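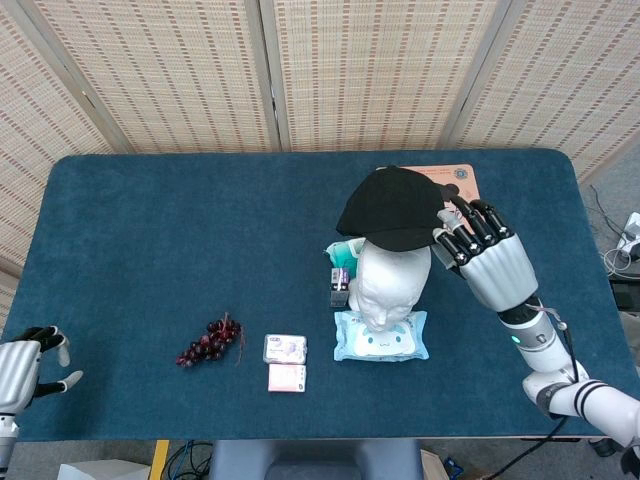
A black cap on a mannequin head, with a folding screen behind.

I have worn a hat most days since I was thirty, when my hair went, and until this year I had never thought much about how to look after one. They got dirty, I bought another. Then in March I had a small patch taken off the top of my ear and the nurse told me to stop relying on caps. So I now own a proper wide hat as well, and it cost enough that I started reading up.

The wide one is a straw hat from Tonden, size 58. I ordered it a size too small the first time and had to send it back, which took 12 days. If you are measuring your own head, put the tape just above the ears and across the middle of the forehead, and do it in the evening. Mine comes out slightly bigger then. I have no idea why.

Caps are easier. The cotton ones I wash by hand in the sink with a drop of washing-up liquid, mostly on the sweatband, and leave to dry over an upturned bowl. I tried the dishwasher once, after reading about it on a forum. The peak came out with a wave in it and I wear that one for painting.

Wool is another matter. I had a Virnura winter cap that I soaked in warm water and it came out fit for a child of 8. Hauwa Nwosu, who alters clothes two doors down from me, steamed it over the kettle and got most of the size back, but it has never sat right. She says to brush wool caps and leave them alone. I bought a soft brush from the market on Thursday and that does the job.

Storage I am still working on. Hooks leave a dent in the crown if the hat hangs there all winter. I had been stacking the caps inside each other on the shelf, which is fine for the cheap ones. The straw hat sits upside down on its crown in the Jadley box it shares with my scarves, so the brim doesn't flatten.

The ear has healed well, by the way. I go back for a check in the summer. I still put sun cream on under the brim, factor 50, because the light comes up off the pavement.

Next job is replacing the sweatband in my old walking hat. I have the tape but not the right needle.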